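4.2 Disputed entries and score recovery

The Ross survey followed 796 borrowers in Bunurholm whose credit files held at least one disputed collections entry. Each file was read again after 6 months.

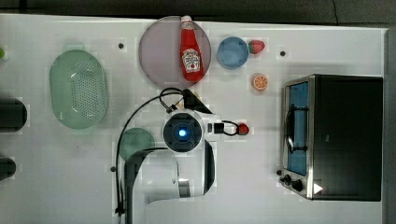 Does paying a collections account remove it from the file? Payment changes the status to paid, and the entry stays until its reporting period ends.

Of the borrowers surveyed, 335 sent a written dispute to the lender -- most of them in October. 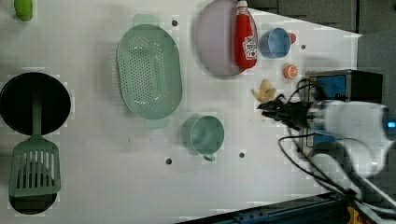 Figure 3. Kitchen items on a white table, with a robot arm.

The remaining borrowers wrote to the bureau alone or took no action, and they are treated as one group in the model of MacLeod and Penner.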